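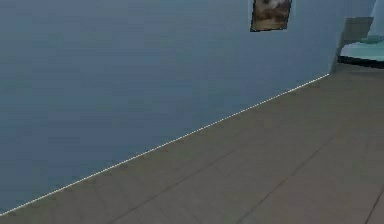 ## 4. Placing the Steketti air dehumidifier

Please read this section to the end before you connect the power cable.

1. Choose the room where the air feels most heavy. For most homes it is the bedroom or the laundry room.
2. Put the unit on a hard and level floor. Tile is good. Thick carpet is not good, the wheels sink and the tank sits crooked.
3. Leave 20 inches of free space on the side with the air outlet, and 5 inches on the other sides.

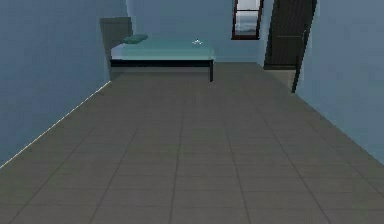
*Bedroom with tiled floor and pale blue wall.*

4. Close the windows and the doors of the room. With an open door the unit tries to dry the full house, and it will run day and night.

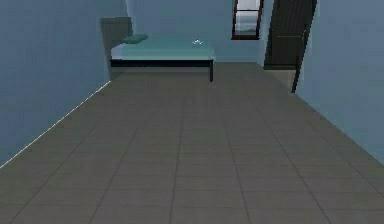
### 4.1 First start

1. Let the unit stand upright for 4 hours after transport. Do not skip this, also if the box was upright in the car.
2. Push the water tank in until you hear a click. The red lamp goes off.
3. Connect the plug directly to the wall outlet.

**Caution:** Do not use an extension cord. Do not put wet clothes on top of the unit.

4. Press POWER, then turn the dial to level 5 for the first day. After this, a lower level is usually enough.
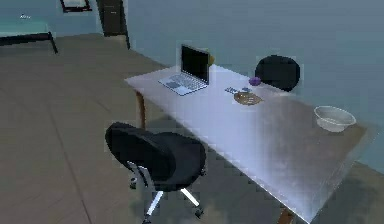 In the first hour the tank can stay dry, also when the unit works correctly. The cold part inside must first collect the drops. If there is still no water on the next morning, look at the filter and see chapter 7.

**Note:** From November the rooms are colder, and the unit stops sometimes for some minutes to melt its ice. The fan continues to turn. Please do not switch off the unit in this time.

Text: Alvar Eide. Checked by Hạnh Lò, Tue 9 January.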